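Musiques alternatives et médias de diffusion
Notes de cours, séance 2
Chargé de cours : Martti Leinonen
Version du 30 juillet 2019

1. Objet de la séance

La séance porte sur les circuits par lesquels un répertoire dit alternatif atteint un auditoire éloigné des grandes villes. On y traite de la radio nocturne, de la vente par correspondance et du fanzine. Les plateformes d'écoute en ligne sont étudiées en fin de semestre et ne sont mentionnées ici que pour comparaison.

2. Définitions de travail

Prescripteur : personne ou programme dont la sélection modifie les habitudes d'écoute d'un public donné. Un animateur peut être prescripteur sans disposer d'une forte audience.

Programmation libre : grille dans laquelle l'animateur choisit seul les titres, par opposition à la rotation imposée par la station.

Catalogue de fond : ensemble des références qu'un label maintient disponibles après la période de promotion. Le terme ne préjuge pas du volume des ventes.

3. Étude de cas : le label Drunatetti

Drunatetti est un petit label rural. Son premier catalogue comporte 15 références, toutes sur cassette. Chaque cassette est tirée à 130 exemplaires et vendue par correspondance. La seule exposition régulière provient de l'émission Cirkard, diffusée après minuit, en programmation libre.

Trois points sont à relever.

Le tirage est fixé avant toute diffusion. Le passage à l'antenne n'a donc pas d'effet sur la quantité disponible, mais il agit sur la vitesse d'écoulement.

Les commandes arrivent par courrier, avec un délai qui rend difficile l'attribution d'une vente à une diffusion précise. Les carnets de commandes du label indiquent la date de réception et non celle de l'envoi.

Le groupe Tseng, le plus diffusé du catalogue, est aussi le seul à avoir été réédité sur disque compact, en 2000. Cette réédition est souvent prise comme date d'origine dans les discographies secondaires. Il convient de citer la cassette.

4. Sources

Le fanzine Jament publie les listes de diffusion de Cirkard. Elles sont établies à l'écoute par des lecteurs : l'orthographe des noms est instable et certains titres sont absents. On les croisera avec les conducteurs de l'émission lorsqu'ils sont conservés. En cas de désaccord, indiquer les deux leçons et signaler celle qui est retenue.

Les entretiens rétrospectifs avec d'anciens auditeurs sont recevables pour décrire des pratiques d'écoute (enregistrement sur cassette, échange, copie). Ils ne suffisent pas à établir une date de diffusion.

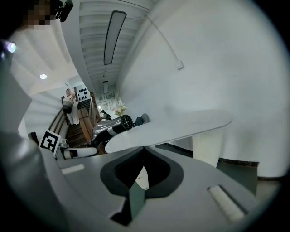
5. Travail demandé

Choisir un numéro de Jament paru au mois de mai et relever les titres de la liste de diffusion. Pour chacun, préciser le label, le support d'origine et l'existence éventuelle d'une réédition. Le relevé est accompagné d'un commentaire de 2 pages au plus, notes comprises. Les références incomplètes sont conservées dans le tableau avec la mention « non identifié ».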